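Home > Young Makers > How Things Work
Search this site Enter keyword Go
Print this page | E-mail to a friend

Why do robots need rules?

If you have ever helped to lay the table, you already know plenty of rules. Carry the knives pointing down, don't run, and say "behind you!" when you squeeze past someone with the gravy. Robots have rules for their work too, and people have to think of them all, because a robot can't guess what good manners are.

At the Brellstead workshop, Oda Ekström looks after the rule book for robots that handle small things - keys, rings, bits of wire, that sort of fiddly stuff. Her book has 40 rules in it, and she says the first one is the most important: keep your fingers out while the arms are switched on, even if you are only being helpful!
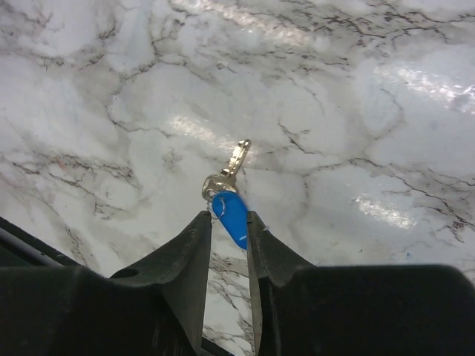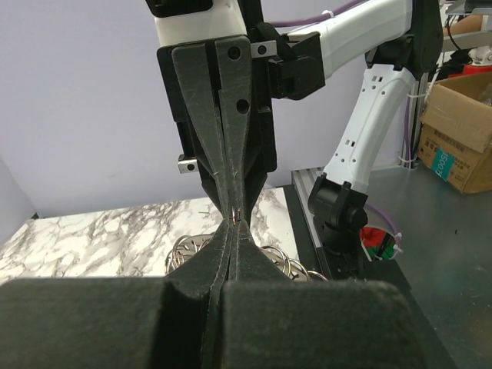 Robot fingers can be pointed at the tips, just right for little things.

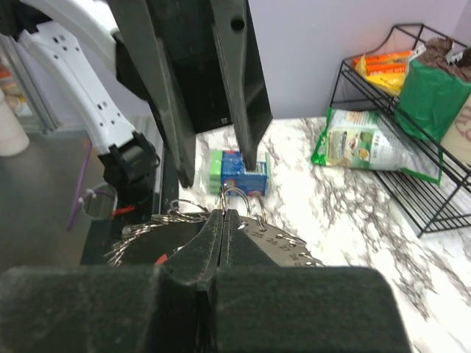 Reading time: 2 minutes

A key is easy to drop, so there is a rule about holding on. The robot must squeeze hard enough to keep the key, but gently enough not to bend anything. Grown-ups call this setting a force limit, and you can try one yourself with a grape (a ripe one is best, and do have a plate ready).

Then there is the rule for when two robot hands meet over one tiny thing, like the copper-coloured bit in the second picture. Both arms have to slow right down when they come close together. If one is passing something across, it mustn't let go until the other has a proper grip, just as you would when handing over a full cup of tea.

Split rings, like the silver ones on the metal plate with numbers on it, have a rule as well. They love to tangle, so the robot should stop and wait for a person if it feels a tug. Oda would much sooner have a slow robot than a snapped ring, and she checks the stop button every morning before anybody starts - it has to work first time.

Filed under: Robots, Staying Safe, Ages 7 to 11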